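How Local Candidates Are Chosen: The Merstead Council Primary
Project report, Introduction to Political Institutions
Author: Lilla Halász
Supervisor: Gudrun Buschmann

1. Introduction

In many towns the real decision about who will sit on the council is made before election day, when the parties choose their candidates. In Merstead the Eastern Ward has elected the same party for a long time, so the internal vote of this party is in practice more important than the public one. My project looks at how this vote was organized in July, who took part in it, and why the losing side made a complaint afterwards.

My research question is the following: did the members understand the rules of the selection in the same way as the persons who wrote them?

2. Background

The ward has 3,870 registered voters. The local party branch has nearly 200 members, but not all of them have the right to vote in a selection. According to the branch rules, a member must have paid the fee for the current year and must live inside the ward. Two persons wanted the nomination: the sitting councilor, Krūmiņa, and a newer member, Gustik, who became known in the town through the discussion on the bus station.

The branch decided in spring that members could vote in person or by a signed paper form given to the branch secretary. The form was new. In earlier selections everybody had to come to the hall.

3. Method

I used three kinds of material. First, I read the branch rules and the minutes of the two meetings before the vote. The secretary allowed me to read the minutes in the office but not to copy them, so all quotations from them in this report are from my handwritten notes. Second, I sent a short questionnaire to members and received 33 answers. Third, I made 15 interviews with members, including both candidates.

The interviews were between twenty minutes and one hour long. Most were made in the homes or workplaces of the members, and two by telephone. I did not record the sound, because several older members said they would speak less freely. I wrote my notes on the same evening and sent them to the person for correction. Four persons changed something, mostly dates.
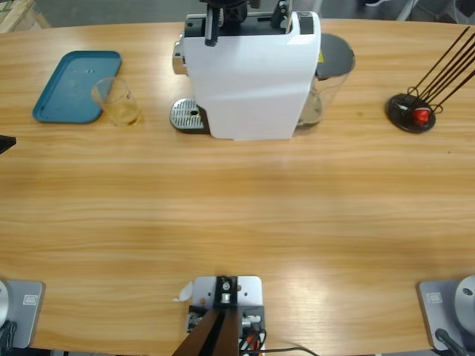 Fig. 1. Coffee machine, teal tray and glass on a wooden table.

The answers to the questionnaire are not a random sample. Members who were angry about the result were probably more willing to answer, and I tried to remember this when I wrote section 4.

4. Results

4.1 The deadline

The largest misunderstanding was about the deadline for the paper forms. The rules say that a form must be received "before the meeting." The secretary understood this as the evening before. Many supporters of Gustik understood it as any time until the doors were closed, and some of them brought forms to the hall for neighbors. These forms were not accepted. Gustik told me that he had explained the rule to his supporters "exactly as it is printed", and I must say the printed text allows both readings.

4.2 The right to vote

A smaller problem was the address rule. Several members live on Nurkska Street, where the ward border runs along the middle of the road. In the questionnaire, some of them wrote that they did not know on which side the right to vote ends. The minutes show that this question was raised at the first meeting and moved to the second – where it was not on the agenda.

4.3 The complaint

The complaint was sent to the district office of the party one week after the vote. It asked for the refused forms to be counted. Krūmiņa said in the interview that she had no objection to counting them, but that the decision did not belong to her. The district office answered that the branch had followed its own rules and the result remained valid. The answer does not mention the word "before" at all, although this was the main point of the complaint.

5. Discussion

I expected to find two camps with different opinions about fairness. What I found was more simple. Members of both sides mostly agreed that late forms should be refused, and they disagreed only about what is late. One clear hour in the rules would probably have prevented the complaint.

On the other hand, trust was already low before July. Some supporters of Gustik told me they expected that the branch would favor the sitting councilor, and for them the refused forms were only the proof. A better text would not change this opinion quickly.

6. Limits and further work

I could not see the refused forms, so I do not know if they would have changed the result. It would also be useful to compare Merstead with a branch where only voting in person is possible. The branch will discuss new wording for the rule at its meeting on Thu 14 October, which is after the submission of this report.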